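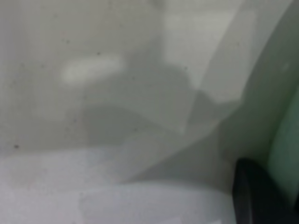 The white storage bins in the utility room have been in service for six years, and in September I took all of them down, washed them, and put them back in a different order. These are my notes on the method, mostly so that I can repeat it.

The bins are the Leka open-front type, medium depth, with a rolled rim. They sit on a steel shelf unit 60 inches wide. The previous arrangement was by size of contents, a system I inherited from my own earlier self and never reviewed. Light bulbs shared a bin with picture hooks. Dishwasher tablets were on the top shelf, two feet above anybody's comfortable reach.

Emptying

I emptied one bin at a time onto a bed sheet on the floor. An earlier attempt, in which I emptied all of them at once, ended at eleven at night with everything pushed back in at random. One bin at a time is slower per bin and faster overall.

Each item went into one of four piles: same bin, other bin, other room, out. The "other room" pile was the largest. It included three tape measures, a bicycle pump adapter, and the warranty card for a toaster we gave away. I wrote the toaster's model number, 3835, on the card in pencil at some point, which suggests I once intended to call someone.

Washing

Matte white plastic holds dust in a way that glossy plastic does not. A dry cloth moves the dust along the surface and leaves a gray film in the inside corners, where the wall curves into the base. I tested three treatments on three bins.

Warm water and dish soap, soft sponge, two minutes. Removed the film from the flat walls. Left a faint line under the rim.

Baking soda paste, left for ten minutes, then rinsed. Removed the line. Also left a residue of its own in the molded texture, and it took two more rinses to get rid of it.

Warm water and dish soap, left to soak for 30 minutes with the bin inverted in the tub, then an old toothbrush under the rim. Removed everything. This is the one I used for the rest.

Do not use a scouring pad. I did this on one bin several years ago, and the scratched area still gets dirty before the rest of it does. That bin now holds rags.

Let the bins drain rim down on a rack, tilted slightly. If they stand flat, water collects in the hollow of the rim and runs out later, onto the shelf, when you have already put things in them. Mine were left overnight.

Labels

The old labels were paper under clear tape. Removing them took longer than the washing. A hair dryer on low for a minute softened the adhesive enough to peel the tape in one strip. Cooking oil took off what remained, followed by dish soap to take off the oil.

Amra Vukadinović, who lives across the landing and has better shelves than I do, recommended clip-on label holders in place of adhesive ones. I bought a set from the hardware store in Gorkstead. They fit a wall thickness of up to an eighth of an inch, and the rolled rim is thicker than that, so I clipped them to the lower front lip. They hold well there. They can be read from standing height on the bottom two shelves and from a slight crouch on the third, an inversion I did not plan for. The top shelf cannot be read at all without stepping back to the door.

Order

The new arrangement is by frequency of use. Waist height: dishwasher tablets, cloths, trash bags, batteries. Knee height: shoe care, extension cords, light bulbs. Floor: rags, paint, the heavy things. Top: holiday lights, spare filters, and a bin marked "parts" that I was unable to classify further.

I moved the bulbs out of their cartons and regretted it within the hour. The cartons carry the wattage and the base type in a size I can read. They are back in their cartons.

Two bins were left over. Nicanor Insaurralde took one for his garage. The other is on the floor of the utility room with nothing in it, and I have decided to leave it that way as a place for things on their way to other rooms. So far it has a screwdriver and a single glove in it.

Remaining items

The shelf itself is out of level by a quarter inch over its width. With full bins this does not matter. With light ones, the left-hand bin creeps toward the end over a period of weeks, presumably from the washing machine. I will try a strip of non-slip drawer liner first and adjust the feet if that fails.

I also need to find lids. The old Leka lids had a lip on all four sides and the current ones, as far as I can tell from the store shelf, have a lip on two. I will bring a bin with me next time and check.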